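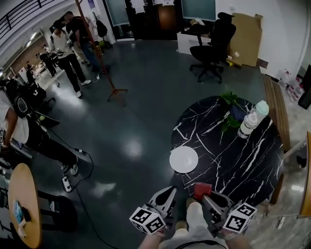
Runder Tisch, weißer Teller, zwei Flaschen: die neue Ecke bei uns im Büro

Der Marmortisch bleibt! So, jetzt ist es raus, und ich weiß, dass ein paar von euch lieber den alten Klapptisch behalten hätten. Aber seit er bei uns steht, schwarz mit weißen Adern, sitze ich mittags viel öfter dort als am eigenen Schreibtisch, und ich bin nicht die Einzige.

Kurz zur Vorgeschichte, weil im letzten Newsletter so viele Rückfragen kamen: Wir hatten im Juni ja angekündigt, dass die Etage einen richtigen Platz zum Essen bekommt. Das Budget war überschaubar. Die ganze Ecke hat am Ende 2.134 Euro gekostet, davon gingen 1.489 Euro allein für den Tisch drauf (ja, ich habe auch geschluckt). Bestellt haben wir ihn bei Brilton, und die Lieferung hat sich zweimal verschoben, was uns drei Wochen Mittagessen auf den Knien eingebracht hat. Das ursprüngliche Angebot von Grarnside lag übrigens bei 3.397 Euro, allerdings mit vier Sesseln, für die wir sowieso keinen Platz gehabt hätten.

Die Holzbank an der Wand war dagegen ein Glücksgriff! Sie stand vorher im Lager von Panicker, unseren Nachbarn von unten, die sie loswerden wollten. Zu zweit die Treppe hoch, einmal fast am Geländer hängen geblieben, fertig. Wer ein Kissen übrig hat, darf es gern mitbringen, nach einer halben Stunde merkt man das Sitzen dann doch.

Jetzt zum weniger schönen Teil, dem Wasser. Die Kanister und Flaschen sammeln sich inzwischen an der Wand hinter der Bank, und da sollen sie eigentlich gar nicht hin. Bitte nehmt leere Flaschen mit zur Sammelkiste im Flur und stellt neue Kanister in den Vorratsraum. Für die große Pappe, die auch noch dort lehnt, gilt dasselbe: Wer als Nächstes zum Altpapier geht, nimmt sie bitte mit. Sie passt leider nicht am Stück in die Tonne, also Cuttermesser einpacken.

Und dann noch eine Bitte zum Marmor selbst. Er sieht robust aus, mag aber weder Zitrone noch Essig noch Rotwein. Salatdressing also gleich wegwischen, mit einem feuchten Tuch und etwas milder Seife. Den Kalkreiniger aus der Küche lasst bitte stehen, auch bei Wasserrändern! Ich habe ein Pflegemittel von Numutano in die obere Schublade gelegt, das benutzen wir einmal im Monat, dünn auftragen und eine Weile einziehen lassen. Teller dürfen natürlich auf den Tisch, dafür ist er da, nur räumt sie hinterher wieder in die Spülmaschine. Es hat sich so eine Gewohnheit eingeschlichen, den Teller „nur kurz“ stehen zu lassen, und abends um sechs steht er dann immer noch da.

Über das bisschen Grün auf dem Tisch freue ich mich jeden Tag, davon könnte es ruhig mehr geben. Ich hätte gern noch eine größere Pflanze neben der Bank, irgendwas, das wenig Licht verträgt und auch mal eine Woche ohne Gießen übersteht. Hat jemand Ableger von einer Efeutute oder einer Glücksfeder? Einen Topf habe ich schon zu Hause, den bringe ich mit.

Der Garderobenständer bleibt erst mal, wo er ist. Ein paar Leute hatten gefragt, ob er näher an den Tisch rücken kann, aber mit nassen Jacken direkt neben dem Essen kann ich mich nicht anfreunden. Rucksäcke sind da drüben auch gut aufgehoben, dann bleibt die Bank zum Sitzen frei.

Vorschläge, Kissen und Ableger nehme ich jederzeit vormittags entgegen, oder ihr antwortet einfach auf diesen Newsletter.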